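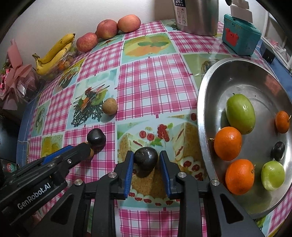

3.2 Household storage and the timing of consumption

The second part of the study looked at how long fresh fruit was kept at home before it was eaten. Households in Viltthorpe were asked to keep a diary from April onwards, noting what was bought, where it was kept and what was thrown away. Each household received 100 printed record slips and was visited every 5 weeks.

Fruit kept in the open was recorded as eaten sooner than fruit kept in a refrigerator or a closed cupboard. The difference was clearest for soft fruit and bananas. It was smaller for apples, which many respondents regarded as a reserve – to be eaten once other fruit had gone.

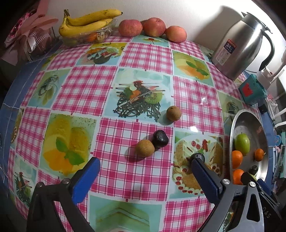
Figure 3. Bananas and apples on a table with a printed cloth.

Place of purchase had a weaker effect. Fruit from the Grando market was entered as discarded slightly more often than fruit from the Pinto shops, but market purchases were also larger, and the two factors could not be separated with the present data. Diaries from the Lastar estate were left out of this comparison, as three of the slips used there carried an earlier wording of the question on waste. They are included in the analysis of meal times in Section 5.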